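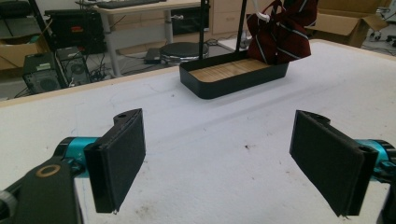 # Shallow Black Tray, Long

I've been selling drawer and tabletop organizers under the Larkow name for a while now, and this tray is the one I'd keep if I had to drop everything else. It's a plain, shallow, rectangular tray, black on the outside with a light wooden base inside. You set it down the long way on a dresser or a table and it catches whatever you were about to dump there anyway.

For me that's ties. I own way too many (my favorite is a dark maroon one with thin diagonal stripes in white and gray, and yes, it gets worn to everything), and I used to leave them over the back of a chair until they looked like something out of a gym bag. Now they go in the tray at night and I can find them at 7 in the morning without turning on the big light!

## How I use it

Folded works, rolled works better. I fold a tie in half, start from the narrow end and roll it loosely, then lay it seam side down. Silk holds the roll pretty well. Knits don't, so those I just fold flat. If you're in a hurry and drop one in all bunched up, fine, the low sides mean you can grab it again with one hand. Just don't leave it like that for a week.

I keep a white clip nearby too, for hanging up whichever tie I'm wearing next. It doesn't come with the tray. Any smooth clip will do, as long as it has no teeth, and please test it on the back of the tie first.

It's good for other stuff as well: belts, scarves, reading glasses, mail. My second one lives by the front door and is mostly full of keys and receipts.

## Good to know

- Sold one at a time, tie not included
- No lid and no dividers
- Wipe the base with a barely damp cloth and dry it right away
- Don't soak it, and keep it off the radiator
- The light base will show ink and shoe polish, so watch out for those

The wood varies from piece to piece. Some bases come out paler than others, and I don't sort them. If you're ordering two to sit side by side and you want them close in color, put that in the order note and I'll go through the shelf and do my best.

## Ordering

Item 537, in the Pillance range. The first batch was 800 trays and the current one is 1,000, so there should be plenty for a while. I pack them flat in paper, and orders that come in over the weekend go out after Sunday.

If yours shows up with a dinged corner, send me a photo and I'll get another one out to you. You can keep the dinged one for the garage. Mine has paintbrushes in it.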